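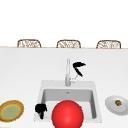 Review by the editor of the Wovetholm notes page | Filed under: simulation, demonstration data | Updated in April

Fendon kitchen pack for collecting demonstrations: six weeks of use

I have been using the Fendon kitchen pack since the end of winter, and I think it is time to write what is good and what is less good. I paid for the licence myself. My work is to gather examples for a small policy that learns to do tap and sink tasks, so I review it from this side only. If you want nice pictures for a presentation, other people can advise you better.

The pack gives you a set of simulated kitchens, a list of tasks with spoken-style instructions, and a recorder. You drive the arm with a hand controller or with the keyboard. I used a Zheng controller, the older model with the cable. The recorder saves the camera views, the joint positions and the gripper command at each step, and at the end you press one key to keep the episode or another key to throw it away.

Installation

It took me one evening. The manual is written for a different version of the physics engine and two of the paths are wrong. After I corrected them by hand, everything started without errors. On my computer, which is not new, the simulation runs smoothly with two cameras. With three cameras I feel a delay in the controller, and with delay my demonstrations become nervous and full of small corrections. I would not train on such data.

Collecting

In total I recorded 1,996 episodes. I kept most of them. The tasks I used were turning the tap on, turning it off, moving the spout, and some simple pick and place between the plates and the counter.

The kitchen I like most is the plain white one, with the square sink, the chrome tap and the row of wicker chairs behind the counter. The background is calm, so when I check a recording I can follow what the arm does without searching. The objects put around the sink are changed for each episode. One time there is a plate with a golden-brown rim on one side and a white plate with a small brown piece of food on the other, next time it is something else. This variety is useful, because a policy that has seen always the same counter will learn the counter.

The tap lever is short, and this is the most difficult part of the pack. You must come from the correct side and push with a part of the gripper that does not slip. In my first days a good turn took me 31 seconds. Now I am faster, but I noticed a problem with this: my late episodes are smooth and my early ones are hesitating, so the data contains two different drivers. I finally removed the early ones. I advise you to practise for a full day before you press record.

Please check also where the large objects are before you begin an episode. The big red ball at the front of the sink can hide much of the basin from the front camera. A person who drives can remember where things are. The policy only has the view it is given. For these episodes I would add a wrist camera.

The random placement has no limits that I could find in the settings. Some plates come only half inside the view. I kept these, as a real kitchen is also not arranged for the camera, but if your task needs the complete plate you will have to filter by yourself.

The files

Each episode is one file, and the names are clear. The instruction is stored as text inside, and you can edit it later. I found 29 episodes where the stored instruction said "on" and I had turned the tap off. It was probably my mistake with the menu, but the menu does make this easy, as the two lines are next to each other and the letters are small.

Export to the Ciltar format works. Export in the other direction does not, so keep your originals.

Training

I will say only a little here, as my model is small. With the tap tasks it learned to approach the lever quite well, and the turning itself less well. When I added more episodes of the same kind, it changed little. When I added episodes with different starting positions of the arm, it became better. The pack lets you set the starting position by hand, but it does not do it for you, and I miss this very much.

Support

I wrote to them 6 times. Four answers came, all polite, and one of them solved my problem with the controller.

Who should buy it

If you work alone or with one colleague and you want household demonstrations without owning an arm, I can recommend it. For a bigger group the missing review tool will be a trouble, as there is no way for two people to mark the same episodes. I will renew my licence for one more year, and I hope they make the letters in the menu bigger.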